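Plistberg Hardwax Oil, Satin

Item 533
Container: 500 ml can
Made by Aravena

Plistberg is a clear oil and wax finish for interior wood: tabletops, desks, shelves and stair treads. It goes on with a lint-free cloth or a short-nap roller and needs no primer. One can covers about 62 square feet in a single coat on sanded hardwood. Softwoods and end grain take more.

Apply two thin coats and leave 4 hours between them. Wipe off any excess within 15 minutes. Heavy coats stay tacky and will show lap marks. Do not use over old polyurethane or shellac.

The oil deepens the natural color and brings out contrast between light and dark grain. Test on a hidden spot first, as red and brown woods can darken noticeably.

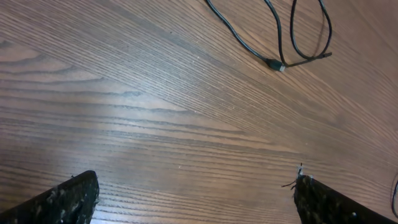

Care and cleaning

Clean with a damp cloth and mild soap. Avoid ammonia and scouring pads. Dull areas can be rubbed down with a fine pad and given one fresh coat.

Lay used cloths flat outdoors to dry before disposal. Oily rags can catch fire on their own.

Also available in matte and in the Zalta tinted range. For trade orders, contact Juniper Kowalczyk at the Histport store.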